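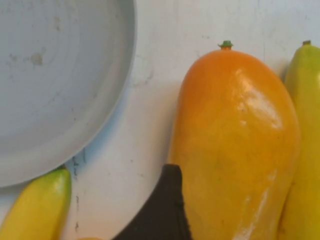 Vue de la caméra de poignet, doigt contre le flanc de la mangue.

Ticket 161 – Cellule de tri Soltilholm, site d'Amville
Ouvert le 17 avril 2018
État : en attente de pièce

Problème signalé
Le bras s'arrête pendant l'approche de la mangue, avec le message « effort latéral hors limite ». Le défaut est apparu après le remplacement du support de pince Purnent. Avec les fruits jaune-vert, aucun arrêt n'est noté dans le journal.

Vérifications faites
Redémarrage du contrôleur : pas de changement.
Câble de la caméra débranché et rebranché : pas de changement.
Lecture du capteur d'effort à vide : valeur stable.
Sur la vue jointe, le doigt touche presque ou touche déjà le bas du fruit, côté gauche. Le reflet blanc sur la peau, en haut à droite, peut aussi gêner la détection du contour. Je ne peux pas le confirmer avec une seule vue.

Mesure
J'ai refait le calibrage caméra-pince selon la procédure Kpodo. Le décalage trouvé est de 10 mm vers la droite. L'ancienne valeur était restée dans le fichier de configuration.

Action
Nouveau décalage enregistré, vitesse d'approche limitée à 57 mm/s. Sur 10 essais avec la même mangue, il reste un arrêt. La vis du support prend du jeu, je l'ai resserrée mais le filetage est abîmé.

À faire
Commander le support complet. Nettoyer l'assiette et la table, il y a des taches et des traces grises. Merci de ne pas remonter la vitesse avant la réception de la pièce.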